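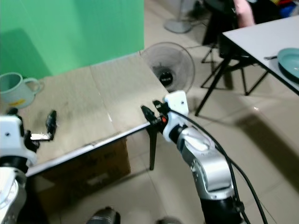
阅读时间:7分钟

先说明一下,我不是什么专业玩杯子的人。我只是喜欢马克杯,喜欢到家里人看见我提着纸袋进门就叹气。这个相册页本来只打算放照片,每张配一两句话,结果写着写着又啰嗦起来了,大家将就看吧!

开头那张里,最左边露出一点的就是今天的主角:浅浅的蓝绿色,杯把是个圆环,杯身上有一小块黄色。桌面铺的是压平的浅棕色纸板,折痕、接缝、灰扑扑的脏印子全都有,左半边尤其明显。我很喜欢这种用旧了的桌面,杯子放上去一点都不娇气。要是换成雪白的桌布,这个颜色反而会显得冷。

桌子底下还有个棕色纸箱,躲在阴影里。我对纸箱有种说不清的感情,搬家三次,每次都舍不得扔,总觉得哪天要寄东西(寄什么呢?也不知道)。

这种蓝绿色到底该叫什么,我们群里吵过一轮。Urmila Uniyal坚持叫“薄荷”,Devendra Agarwal说薄荷要再绿一点,这个应该算“湖水”。我投了薄荷一票,理由很不讲理:念起来比较凉快。后来Dragica Zupan发来一张她自己调的色卡,上面写着“洗淡了的松石”,大家就都不说话了,因为确实挺像的。颜色这东西,早上看和晚上看是两回事,靠窗看和灯下看又是两回事,吵到天亮也吵不完。

再说说杯把。我挑杯子第一看杯把,第二才看颜色。圆环形的把手我能伸进去两根手指,冬天戴着薄手套也能端,这对我很重要,我家厨房一月份冷得像冰箱。以前买过一只叫Lalden的杯子,花了108块,颜色漂亮得不得了,可把手窄得只能捏着,热茶一倒满,手指关节就贴在杯壁上,烫得我直跳。现在它在窗台上种薄荷(真的薄荷),日子过得也不错。

还有那块黄色。浅蓝绿配一点黄,我觉得是很老实的搭配,有点像小时候文具店里的铅笔盒。如果黄色再大一圈就闹了,现在这样刚刚好,远看只是一个小点,走近了才想凑过去看看。Wayne Cormier说我想太多,杯子能装咖啡就行。他用的是一只缺了口的白杯子,用了11年,我没有资格说他。

下面换一张杯子躺倒的。平时大家拍杯子都是正着拍,我偏偏爱看躺着的样子,杯口一朝外,里面的颜色就藏不住了。 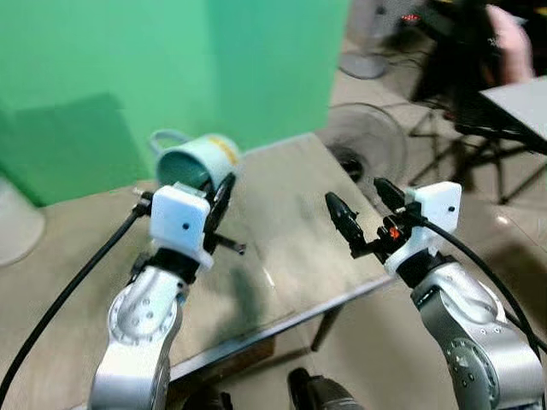 侧躺的薄荷绿马克杯,杯口朝外,内壁的颜色更深。

我最喜欢的就是这一张!外面是很淡的薄荷绿,里头却是偏深的青色,像两只杯子套在一起。杯把朝左上方翘着,那道带花纹的黄色也露出来了。桌面是浅米色的,带一点反光,把杯子衬得很干净。

内外两个颜色的杯子我一向没有抵抗力。喝红茶的时候,深色内壁会让茶汤看起来更浓,其实茶还是那个茶,我泡得照样很淡。喝牛奶就更好看了,白白的一圈贴着青色。缺点也有:深色杯子里积了茶垢不容易发现,等发现的时候往往已经很可观了。我的办法是小苏打加温水,泡一会儿,用软海绵转着擦,杯底和杯把根部多擦两下。不要用钢丝球,我就是这么毁掉一只Gralolon的,内壁全是细细的划痕,到现在想起来还心疼。

顺便回答一下上次留言里问得最多的事:杯子洗完到底正着放还是倒扣?我家是先倒扣在布上控水,再正过来敞着晾,直接收进柜子容易有味道。Sushil Awasthi说他都是侧着放,省地方。我试了一个星期,每天早上找杯子像在捡松果,还是改回来了,不过侧着放确实好看,这一点我承认。

柜子里的杯子我一直想重新排一排,按颜色排,还是按大小排,没想好。按颜色的话,蓝绿这一格已经快塞不下了,得把那几只灰的挪到上层去,可上层我要踩凳子才够得着,灰的又是我每天都用的。你们家是怎么排的?留言告诉我吧,最好附张照片,乱一点也没关系,我家的更乱。

下一期想写盘子,3月25日开始整理照片。有只Maurya的椭圆盘子我惦记很久了,边上有一圈很细的蓝线,装什么都好看,装两块饼干也好看。等我把它从柜子最里面翻出来再说。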